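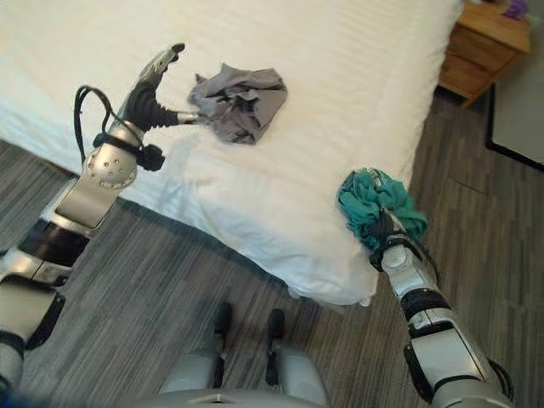 Chapter 7 Clearing and Making the Bed

A bedroom is serviced in a set order, and the bed comes first. It is the largest surface in the room, and anything picked up from the floor or a chair tends to get dropped on it. Before you touch the bedding, take off everything that doesn't belong there. A crumpled gray cloth in the middle of a white duvet is easy to spot. A white washcloth in the same place is not, and it can end up inside a folded duvet and go down the laundry chute with it. Loose cloth items should be lifted one at a time and put straight into a bin or bag.

In this chapter you will learn to clear a bed, check the linens, and remake the bed to the house standard. Chapter 6 covered linen types and sizes. If you can't yet tell a flat sheet from a duvet cover while both are folded, go back and review it.

Key terms: strip, turn down, drop, foot corner, soiled linen, par stock

From the workplace

Simin Jafarzadeh supervises housekeeping at the Floria, a property with 272 rooms. The linen room there holds 4000 pieces. When she trained new staff in April, she had them spend the whole first morning clearing beds and sorting what they took off. No one made a bed until after lunch. "People want to get to the corners," she says. "I want them to look at the bed first."

Her staff sort into two groups. House linen goes to the Esfahani laundry. Guest clothing is folded and left in the room, and it is never sent out unless the guest has filled in a slip.

7.1 Looking Over the Bed

Stand at the foot and look toward the pillow. Stripes woven into a sheet are a useful guide. They should run straight along the length of the mattress. If they drift to one side, the sheet is on crooked, and pulling at one corner won't fix it. Loosen the whole sheet and start again. Check the foot corners last. This is where fabric most often bunches up and hangs over the edge, even when the rest of the bed looks smooth.

Then look at what stands near the bed. Leave personal things on a nightstand, such as a picture frame, where they are. An open bin can sit on a second nightstand while you work, provided you take it with you when you leave.
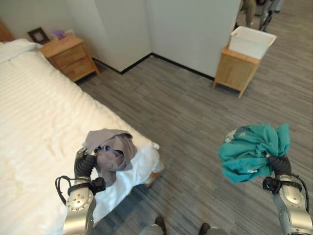
7.2 Stripping the Bed

Begin with the pillows. Remove each case by holding the closed end and shaking the pillow out.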